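Mitavus home tasks, progress report for January

Hi all, quick update before the review call. We're at 645 good examples now, up from 500 at the end of the last report, and I'm really happy with how the bedroom set is coming along! Blanket folding was the part I worried about most (thick fabric, busy quilts, every bed different), so that's where most of the hours went.

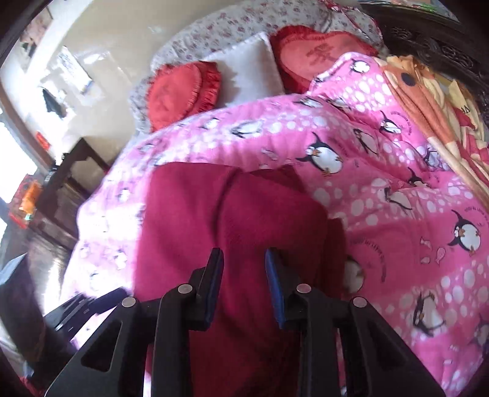
We threw out 87 takes this month, mostly because the grip started too far from the fold or the tracking dropped near a bright window. I've asked people to pause a second before closing the fingers, and the newer batches from the Baudry homes look cleaner - at least to my eye. Kuvley still has to check the labels on those.

Money is fine. We spent a bit more on travel than planned and less on spare finger pads, so it evens out.

Next up is pillows and cushions, then towels if we get to them. I'd also like to add three more homes in Wullasik, and I'll need your okay on that before I book anyone. The first training run on the blanket data starts once the label check is done, and I'll send the numbers over as soon as I have them.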